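发件人：Samuele Marino
收件人：捐赠数据工作组邮件列表
日期：2020年5月13日
主题：Re: [捐赠数据] 月捐记录合并规则与定向用途字段 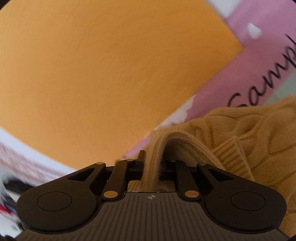

Riet De Graaf 写道：

> 各位，合并脚本的第二次试运行已经结束。输入是 Trarnel 导出的月捐名册和 Prinby 的活动报名名册，前者1543条，去重后需要人工判断的有91对。
>
> 我的意见是直接以电子邮箱作为主键，邮箱相同即合并，邮箱不同则一律保留两条。姓名和电话只作参考。这样规则最短，新来的同事半天就能学会。
>
> 另外，“定向用途”这一栏，Trarnel 是自由文本，Prinby 是下拉选项。我建议合并后统一成下拉选项，原来的自由文本丢弃。湿地修复、河岸植树、环境教育、不限定，四个选项够用了。
>
> 还有一件事：退订标记在两边含义不一样，我在脚本里按“任一方退订即退订”处理，有人反对请说。
>
> Riet

Riet，各位：

逐条回复。

一、关于主键

不赞成单用邮箱。91对里我抽看了一部分，问题集中在两种情况。

第一种是家庭共用邮箱。夫妻二人各自开了月捐，扣款账户不同，收据抬头不同，邮箱填的是同一个。按现在的规则会被合并成一个人，年度收据就会开成一张，抬头取先录入的那位。去年9月已经出过一次这样的事，更正收据前后花了两周，财务那边还要做冲销说明。

第二种是单位邮箱。Escobedo 的员工配捐项目，报名时全部填了人事部门的公共邮箱，姓名栏才是真正的捐赠人。这一批如果合并，结果是几十个人变成一个“大额捐赠人”，然后自动进入大额维护名单，收到理事长的致谢信。

建议改成两级：

1. 扣款协议编号相同，自动合并。
2. 邮箱相同且姓名规范化后相同，自动合并。
3. 邮箱相同而姓名不同，进入人工队列，不自动处理。
4. 电话相同而其余不同，只打提示标记，不进队列。

姓名规范化的范围请限定为：去首尾空格、全角转半角、统一大小写、去掉称谓。不要做繁简转换，也不要做拼音匹配。拼音匹配上一轮试过，误合并的比例不可接受，同音不同字的姓名在我们的名册里并不少见。

二、关于定向用途

这一条我反对得比较坚决。自由文本不能丢弃。

捐赠人写下的用途限制属于捐赠条件。名册里有人写的是“仅用于下游河段苗木，不用于人员开支”，归到“河岸植树”之后，后半句就没有了。审计抽凭证时会拿原始表述与支出科目对照，届时我们拿不出原文，这笔钱就只能按违反限定处理。

做法可以很简单：

- 新增字段 purpose_code，取值为你列的四项，再加一项“待确认”。
- 保留字段 purpose_raw，原样存入，不截断，只读。
- purpose_raw 非空而无法对应到代码时，purpose_code 写“待确认”，不要默认写“不限定”。

最后一点请务必检查。我看了脚本当前版本，空值与无法识别的值走的是同一个分支，都落到“不限定”。空值这样处理没有问题，无法识别的值不行。

purpose_raw 的长度，Trarnel 那边上限是1021个字符，目标表现在是255，需要先改表结构再导入。第一次试运行没有报错，原因是驱动程序默认静默截断。请把严格模式打开再跑一遍。

三、关于退订标记

“任一方退订即退订”，原则上同意，但要先把标记拆开。Prinby 的标记只表示不再接收活动通知，Trarnel 的标记表示不接收任何邮件，其中包括扣款失败提醒。若把前者当成后者，月捐人的银行卡到期后不会收到提醒，三期扣款失败后协议自动终止，我们损失的是持续捐赠，捐赠人本人也并未要求停止。

建议拆为三个布尔字段：活动通知、募款信函、账务提醒。前两项按“任一方退订即退订”。账务提醒单独处理，只有 Trarnel 标记为真时才置为退订，并由捐赠服务同事改用电话或纸质信函联系。

四、回滚

邮件里没有提到回滚。合并之前请对两份名册各做一次完整快照，存放在 Stitness 的归档目录下，文件名带批次号。合并表里增加 merged_from，记录被合并的原始编号。没有这个字段，后面发现误合并时无法拆开，只能整批恢复，其间新录入的捐赠会丢失。

快照含个人信息，加密后上传，口令另行交接，不要发到列表里。保留期按现行数据管理办法执行，到期由 Khalil Mansour 登记销毁。

五、人工队列的分工

91对数量不大，不必再写工具，用共享表格即可。表头如下：

批次号｜甲方编号｜乙方编号｜冲突字段｜判断结果｜判断依据｜经办｜复核

判断结果只填三种：合并、不合并、需联系捐赠人。“判断依据”不得留空，写“看起来是同一人”之类不算依据，请写明核对过哪一份凭证。经办与复核不能是同一个人。Retno Liew 和 Alcides Sales 已答应参与，两位各取一半经办，再互相复核。有争议的留给我。

需要联系捐赠人的，统一由捐赠服务发信，措辞用现有的资料核对模板，不要在信中提到另一条记录的任何内容。若两条记录确属不同的人，那样做等于泄露他人信息。

六、待办

- Riet：修改主键规则，拆分空值分支，开启严格模式，重跑试运行，把差异清单发到列表。
- Khalil：调整目标表字段长度，准备快照目录与权限。
- Retno、Alcides：差异清单出来后开始处理队列。
- 我：起草 purpose_code 的对照说明，附上原文与代码的对应样例，个人信息隐去。

正式合并的日期等第三次试运行结果出来再定。在此之前请不要在 Trarnel 里手工合并任何记录，包括明显重复的。上一轮对不上数，有2条就是这样来的，日志里查不到经手人。

还有一个问题想请 Khalil 确认：Prinby 的导出文件时区是不是 UTC？我比对扣款日期与报名日期时，有一部分记录差一天，都在当地夜间提交。如果是时区造成的，导入时要先转换，否则跨年的那几笔会计入错误的年度。

Samuele

--
退订本列表请发空白邮件至列表管理地址，主题写“退订”。
回复时请删去与讨论无关的引文。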